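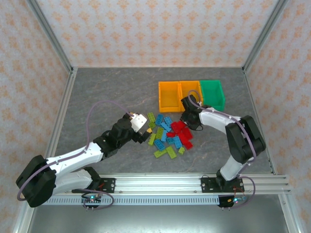 Purden supplies two-arm sorting benches to colleges, training centres and small workshops. The company was founded in Civier and continues to build every unit there.

## The Menari bench

Our principal product is the Menari, an enclosed bench with both arms mounted on a single aluminium rail. The arms reach over a shared work surface, and open bins stand at the back to receive sorted parts. Plastic building bricks are the standard practice material. Customers may use their own parts, provided that no single item weighs more than 200 grams.

The wall lining is chosen by the customer. Patterned papers are offered as well as plain ones — several colleges order both, so that students can compare results against different backgrounds.

## Service and training

Each bench is delivered, fitted and tested by our own staff. The price includes 2 days of training on site and a printed course of 40 lessons, written for learners with no earlier knowledge of programming. Spare cables, grippers and control boards are held in stock at Civier.

Customers who do not wish to buy may hire a bench by the term under the Zaidi scheme, which opens for applications each February. Hired benches carry the same cover for repairs as those sold.

## Enquiries

Requests for prices should quote catalogue number 724. Visits to the Civier workshop are by appointment only.

Page last reviewed May 8, 2021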